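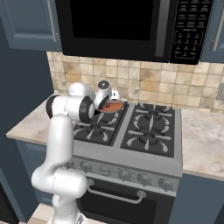

# Care of Old Woodworking Tools in the Home

Guidance sheet from the Wernstead Tool Collection. Revised April 22, 2019.

The Wernstead Tool Collection holds 3,890 hand tools, most of them given by families who found them in a shed, a cellar, or a trunk. The staff receive frequent letters from owners who wish to keep such tools and use them. The advice below is drawn from the replies to those letters. It applies to ordinary planes, chisels, saws, braces, and marking tools in household ownership. A tool that may be rare, or that carries an early maker's mark, should be shown to a specialist before any cleaning is attempted.

## Before cleaning

Lay the tools on a clean cotton sheet and examine each one in daylight. Look for owners' names stamped on the toe of a plane or the end of a handle. The letters are often shallow and filled with dirt, and a hard scrubbing will remove them along with the grime. Record the marks in a notebook, with a rubbing in soft pencil where the letters are hard to read. A single tool may bear several names, one for each owner, and the order in which they were struck can sometimes be judged by wear.

Keep loose parts with the tool to which they belong. Wedges in particular are not interchangeable between wooden planes, even where two planes look alike. A paper tag on a cotton string is sufficient. Adhesive labels should not be used on wood or on bright metal.

Fine, powdery dust falling from small round holes may indicate active woodworm. Place any suspect tool in a sealed bag, apart from the others, and seek advice. Old holes with dark edges and no dust are usually of no concern.

## Wooden parts

Most handles and plane bodies need very little. Brush off loose dirt, then wipe the surface with a cloth that has been dampened with water and wrung out hard. Dry it at once with a second cloth. Where the dirt is greasy, a small amount of mineral spirits on a rag will generally lift it. Work near an open window, away from any flame, and wear gloves.

The darkened surface left by years of handling should be kept. It protects the wood and is part of the history of the tool. Sanding is discouraged in all cases except where a splinter would injure the user, and then only at the splinter itself.

When the wood is dry, a thin coat of plain paste wax may be applied and buffed after 22 minutes or so. Raw linseed oil was the traditional dressing, but it dries slowly and can remain sticky for weeks in a cool room. Owners who prefer it should apply a very light coat and wipe away all that the wood does not take up.

**Caution:** Rags wet with linseed oil can heat and catch fire without any spark. Spread them flat outdoors, in a single layer, until they are stiff and dry, or place them in a metal can filled with water and closed with a tight lid. Do not leave them crumpled in a bin.

## Loose handles and wedges

A chisel handle that turns on its tang has usually shrunk in a dry house. Mrs. Zorica Halilović, formerly bench instructor to the Collection, recommended that owners wait through one change of season before making any repair. A handle that rattles in December may be firm by summer. If it remains loose, a shaving of similar wood may be glued into the hole with hide glue, which can later be undone with warmth and moisture.

Plane wedges should be set with light taps only. To release one, strike the heel of the plane, or the striking button if one is fitted, with a wooden mallet. Steel hammers leave the round dents so often seen on old planes. When a wooden plane is put away, ease the wedge slightly. A wedge left tight for years may split the cheeks of the body, and this damage is difficult to mend well.

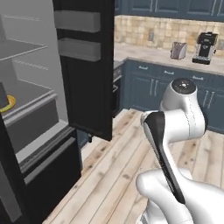 ## Iron and steel

Light rust may be removed with fine steel wool and a few drops of light machine oil. Rub along the length of the blade, wipe frequently, and stop when the loose rust is gone. The smooth brown or gray skin beneath it is stable and need not be taken back to bright metal. Wire wheels driven by an electric drill are not recommended. They blur maker's marks in seconds and can throw broken wires toward the face.

For heavier rust on a plain blade with no wooden parts attached, a bath of white vinegar is acceptable. The following procedure has given steady results in the Collection's workshop:

1. Remove all grease with dish soap and warm water.
2. Cover the blade fully with vinegar in a plastic tub.
3. Inspect it after 4 hours and brush away the loosened rust.
4. Return it to the bath if required, but do not exceed 9 hours in all.
5. Rinse in water containing a spoonful of baking soda, then in clean water.
6. Dry the blade immediately with a towel and apply oil.

Vinegar will dull and darken the steel, and it should not be used on saw blades that retain an etched design. It should not be used on brass. Never mix vinegar with bleach or with any other household cleaner.

Many old plane irons and chisels consist of a thin layer of hard steel welded to a softer iron body. The join can be seen as a faint line across the bevel. Such an edge must be ground with particular care, on a slow wheel or by hand on a coarse stone, and kept cool throughout. If the edge turns blue it has lost its hardness at that point and will have to be ground back beyond the color.

## Saws

Clean a saw blade while it lies flat on a board, with the handle hanging over the end. Support prevents kinks. A block wrapped in fine wet-and-dry paper, used with mineral spirits, will remove rust without rounding the surface. Keep the strokes in line with the back of the blade, and approach any etched area by hand, lightly, checking the result after each pass.

Old saw nuts are often of the split type and have soft brass heads. An ordinary screwdriver will slip and tear them. A driver can be made by filing a notch in the center of a wide, flat blade so that two prongs remain. If a nut does not move under moderate pressure, leave the handle in place and clean around it.

Mr. Mirsad Dimitrov of the Halley branch workshop advises that teeth be left alone until the owner has practiced on a saw of no value. A poorly filed saw can be put right, but each correction takes metal from the blade.

## Storage

Sudden changes in temperature and moisture do more harm than cold alone. A closet on an inside wall or a cupboard in a room that is used daily is preferable to an attic, a garage, or a cellar with a bare concrete floor. Tools should not be hung above a radiator or stored beneath a sink.

Leather rolls are attractive, but the leather may hold acids and moisture that attack steel over a long period. Washed canvas is better. Newspaper and plain cardboard are unsuitable for long storage, and foam padding may break down and stick to the surface. Line drawers with unbleached cotton or with acid-free tissue, and replace the tissue when it yellows.

Wipe bright metal with a lightly oiled cloth before putting it away and after each use. Fingerprints will show as rust within a short time in damp weather. Where several people share a set of tools, hang the cloth beside them in a place where it can be reached without opening a drawer.

Edge tools should be stored with the edges covered. A slotted strip of softwood or a folded piece of heavy canvas will serve. Keep them in a locked chest or on a high shelf where there are children in the house.

## Records and insurance

A short list kept with the household papers is of real help to those who come after. For each tool, note the marks, the measurements, any repair, and what is known of earlier owners. Uncertain family accounts should be written down and marked as uncertain. Photographs should include a ruler.

Owners who wish to lend or give tools may write to the registrar, Ms. Selma Shehu, enclosing a copy of the list. Tools should not be mailed to the Collection before a reply has been received. Printed copies of this sheet, and of the companion sheet on braces and bits, may be had at the front desk in the Lallow building.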